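From: Shafiq Mondal
To: Cunden club kit list
Date: September 21, 2020
Subject: Re: Caps – where do they go now?

Piyumi Navaratnam wrote:
> I came in to put the Ekanayake order away and the old box has gone.
> Are the caps staying on the rack for good? I have 23 more to find
> room for and I don't want to hang them in the wrong place.
> Piyumi

Hello Piyumi, all,

Yes, they are staying on the rack. The box squashed the peaks and we had to throw two away last November. The black ones can hang from the white rack, spread out over the uprights and the rails – please don't put one on top of another.
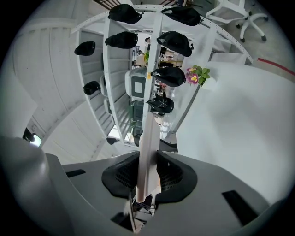
Can the caps be hung up straight after washing?
Leave them on a towel overnight first, with the peak flat, and hang them the next day.

Lift the cap off by the strap or the back edge. Pulling on the peak bends it.

The new ones from Grasum can stay in their bags until we need them. If you run out of rack, put the rest in the cupboard on the second shelf and write the number on the label. The last full count was 178, including the ones at Vakevport, so please add your 23 to the sheet.

I still need somebody to bring back the spare hooks.

Shafiq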